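### 4.2 Shared commissioning and the claim of wider reach

The case usually made for joint commissioning between a public broadcaster and a streaming service is that it brings a drama to viewers who would never have found it. We are not convinced that the evidence supports this, at least for the titles in our sample. Of the 328 drama series we coded, 9 met our definition of a true co-production, meaning that both partners had paid before filming began and both had a say over scripts. The others that were publicised as joint projects were licensing deals signed late in the process, and it seems generous to count them as anything else.

*Watberg*, a six-part crime serial, is the title most often brought up in interviews with commissioners. Its second series was described in trade coverage as a success abroad. We could find no viewing figure behind that description. The producers referred us to the streaming partner, who gave us a rank within a category and would not say how many titles the category held. Blackwood, in her earlier study of the same serial, accepted the rank at face value. We do not think a reader should.

*Skudura* is a harder case. The home broadcaster did publish overnight audiences, and these fell between the first and second series. Supporters of the deal argue that viewers had moved to the partner's service, which carried the episodes outside the home territory. But the two audiences could not have overlapped, as the service was barred from showing the series at home until the broadcast run had ended. A fall in one cannot be explained by a rise in the other.

Our own viewer survey (around 3,000 responses, collected in March) asked people where they had first heard of each title. Very few named the partner's home page. Afridi has suggested that people forget such prompts quickly, and that survey answers will always understate them. This may be so, though it leaves the claim of wider reach resting on something that cannot be measured by asking and that the services will not release.

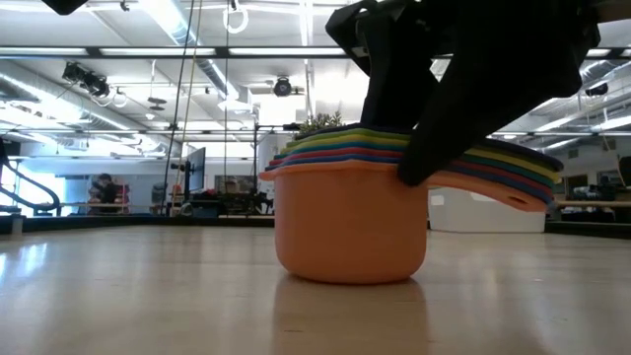
**Figure 3.** A black gripper pressing on a stack of nested plastic cups, with a large orange cup at the bottom.

There remains the question of money. *Valente* was reported to have doubled its budget under the joint deal, yet the published accounts combine development costs for two unrelated series, and we were unable to separate them. We have therefore left it out of the comparison in Section 5. *Fledavel* stays in, with the warning that its final two episodes were paid for under a different contract.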